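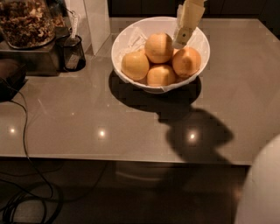

An Afternoon with the Orange People

I'd been told to bring a jumper and some patience. The jumper I forgot. Candela Cifuentes met me at the door with a mug of tea in each hand and said, before I'd got my coat off, "You're going to want to have a go, aren't you? They all do." Reader, I wanted to have a go.

Candela teaches robots by remote control. She does it at Sesora, a small outfit that collects what the trade calls demonstrations: a person drives the robot through a job, everything gets recorded, and a learning program is later trained on the recordings. The job this month is fruit. Oranges, to be exact, out of a bowl and on to the worktop, and then back into the bowl again. The project is called Manzano, which is Spanish for apple tree, and Candela has heard all the jokes.

"We started with apples," she said. "Then the brief changed and the name didn't. I've stopped explaining it to people."

She used to be a dental nurse. I asked whether that helped and she laughed, then thought about it for a bit and decided it did. You spend years working at arm's length in a small space, looking at things from a funny angle, and you learn to move slowly without stopping. Stopping is the trouble, apparently. When a new operator isn't sure of themselves they hover, and the hovering gets recorded along with everything else, and then one fine day you have a robot that hovers.

"I had one lad, lovely lad, who always did a little wobble before he closed the fingers," she told me. "Left, right, close. He had no idea he was doing it. We trained on his data and the robot did the wobble. Perfect copy! Chiến was furious for a morning and then he couldn't stop showing people."

Chiến Mai runs the training side and sat in for part of our chat, mostly eating biscuits. He explained the two ways they show the robot what they want. The first is teaching by hand: you take hold of the arm itself, with the motors slackened off, and walk it through the movement. The second is the remote rig, a pair of handles called a Stedument that the operator holds while the arm copies what they do. He prefers the second for fruit.

"If you're holding the arm, your own hands are in the pictures," he said. "The robot never gets to see the bowl without a person leaning over it. Then you take the person away and it's seeing something new. With the handles you're out of the way, and the view it learns from is the view it will have on the day."

The view is a big thing here. Candela works from what the robot's head sees, which means looking down and across a shiny worktop with the ceiling lights bouncing off it, and the arm throwing its own great shadow over half of what she'd like to look at. She says she stopped noticing the shadow after the first week and now uses it. As the fingers come down, the shadow comes in to meet them, and that tells her how high she is far better than squinting at the fingers does.
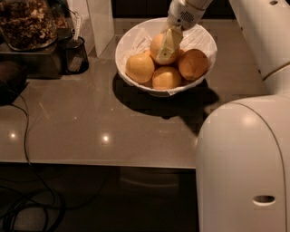
I asked what makes oranges hard, given that I manage them most mornings half asleep. She put her mug down for this one.

"They touch each other. That's all it is, really. If you've got one orange on a table, anybody can pick it up, you could do it now. Put four together in a bowl and there's no room for the fingers. You want to go down either side and there's another orange on either side. So you take the top one, and you come at it a bit crooked, and sometimes you have to give it a nudge first to make a gap. The nudge is what I'm proud of. Nobody wrote that down for the robot."

The paper in the bowl is its own headache. It crumples a different way each time the fruit goes back in, and if you go in too deep you pick up paper as well as orange. Candela keeps those attempts, by the way. I'd assumed they went in the bin. Samira Dabbas, who checks the recordings, marks them as fumbles and leaves them in so long as the operator recovers, and the recovery turns out to be some of the most useful material they have.

"A robot that has only ever seen me get it right has got no clue what to do when it goes wrong," Candela said. "So if I go wrong, I carry on. I don't shout, I don't reset. I let go, back off, have another try. Samira says she can tell what kind of day I'm having from the fumbles, which is a bit personal."

An earlier round had 300 good demonstrations in it, and they aimed for 100 more with the bowl shifted a little each time. Number 3013 in the log is the one they talk about (the log counts every attempt by everyone, on every task, hence the silly number). It was Candela's. She went for the top orange, it rolled, and she followed it round the bowl and caught it against the side without ever stopping. Chiến plays it to new starters. She pretends to mind.

Then I had my go. I'd like to report natural talent. The handles are light, lighter than you expect, and there's a small delay between your hand and the arm that made me feel as if I were driving a narrowboat. I overshot. I waited, I overshot the other way, and then I hung there in mid-air a good long while making up my mind.

"You're hovering," said Candela, very kindly.

I got one in the end, on my second proper attempt, and let out a noise I'm glad wasn't recorded. She says the delay stops bothering you once you give up chasing it and just move as though the arm were already there. I'll take her word for it.

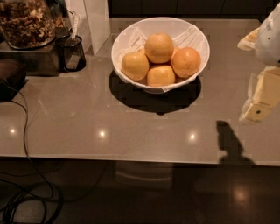 How long does it take to learn to do this well?

Candela reckons a couple of days to be safe and a month to be any good, with most of that month spent unlearning your own habits. She has new people drive with their shoulders down and their elbows resting on something, and she makes them watch their own recordings with the sound off. Short sessions are best. After a long stretch on the handles everyone gets jerky, and she would sooner have a few smooth runs than an afternoon of tired ones.

I wanted to know if it bothered her, teaching a machine something and then handing it over. She pulled a face.

"I get asked that a lot. It's more like showing a nephew how to peel potatoes. You do it, they watch, they do it badly, you do it again. And then one day they're doing it and you can see it's the way you do it. There's a thing I do with my wrist coming out of the bowl, a sort of turn, so I don't knock the rim. First time I saw the arm do that by itself I had to go and ring my mum."

What did her mum say?

"She asked if it could do windows."

The next job is cutlery, which Chiến is looking forward to and Candela isn't. Forks, she says, are going to be a nightmare, all thin and shiny and lying flat. I've been invited back to try it, on condition that I practise not dithering in the meantime. I finished my tea, got my coat, and was halfway down the road before I noticed I was reaching for the gate latch very, very slowly.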